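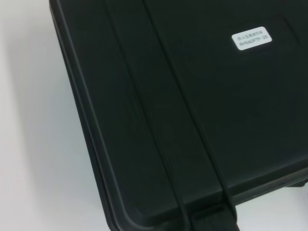
About Panddale

Panddale sets up and services robot arms for small packing and assembly shops. We started in Puden with two benches and now have 11 people and a second workshop in Klinhom. Most of our customers run one arm, and when it stops, their line stops.

We are open about our own faults. In October an arm on our handling bench dropped a hard case during a long lifting test. The run was set for 2,303 lifts and the drop came at lift 672. The arm didn't stop. It went on to the next position with nothing in its grip and came down where a technician would normally stand to load. The bench was clear and there were no injuries.

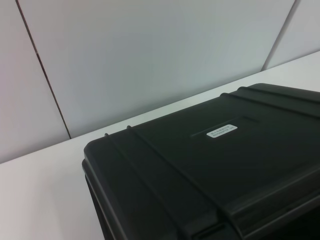
The cause was a grip check we had turned off during setup and never turned back on. The log showed it plainly – we just hadn't read it. We stopped all lifting tests in both workshops and went back over the settings on every arm we had out with customers. One other had the same check off, and we fixed it on site.

Since then, no arm leaves us without 50 lifts in which we pull the load away on purpose at different points. It has to stop each time. The Wesix service plan now includes the same test once a year.

Customers can ask for the full fault report at either workshop.

Page last updated Dec 20, 2020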